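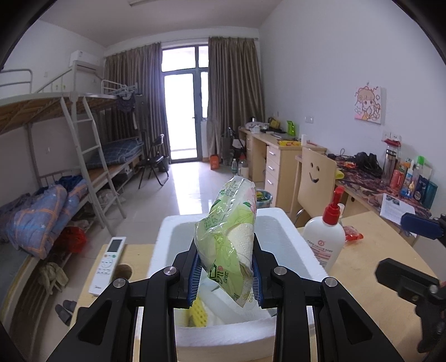 Paper towels, a sponge and a folded cloth: most of the kit for this one.

How to clean a whiteboard that's gone grey

132 shares · 3 comments

I inherited a whiteboard when we moved into the Zuscombe office, and it was in a right state. Years of old marker had sunk into a sort of purple fog, and you could still read half of somebody's holiday rota from December. I nearly ordered a new one, then spent an afternoon on it instead and it came up lovely!

Start dry. Go over the whole board with a clean cloth, top to bottom, and shake it out of the window when it gets dusty. Don't use the felt rubber that came with the board (mine was so full of ink it was drawing more than it wiped).

Next, warm water with a small squirt of washing-up liquid. Dip the soft side of a sponge, wring it out well and work in patches about the size of a tea tray. Keep the scratchy side well away, as it takes the shine off and then the ink sticks for good. Wipe each patch dry with a paper towel before you start the next one, otherwise you get drips running down into the bit you've just done.

For old marker that won't shift, draw over it with a fresh dry-wipe pen and rub it off while it's still wet. I didn't believe this until Orhun Öztürkmen did it in front of me on a line that must have been there since the last tenants. The new ink loosens the old. You might need two or three goes, and your paper towel will look horrible.

Permanent marker is a job for rubbing alcohol. Put a bit on a folded towel, never straight on the board, and open a window. Dab, wait a few seconds, wipe. Try a corner first if you don't know what the surface is made of – painted boards can go dull. Go over it afterwards with plain water and dry it again.

Leave the board alone for an hour before you write on it. I got impatient and had to redo a whole corner.

After that it's only upkeep. I do a quick damp wipe at half four before I go home, and the soapy wash every couple of weeks. If yours goes cloudy again within a day or two, the coating has probably worn through and cleaning won't bring it back. You can get stick-on whiteboard film, which I haven't tried, although Yasir Orakzai has it on a cupboard door and says the bubbles are a pain to get out.

Oh, and wash the cloths without fabric softener. It leaves a film and the pens skid about on it.

We use cookies to remember your settings. Accept / Manage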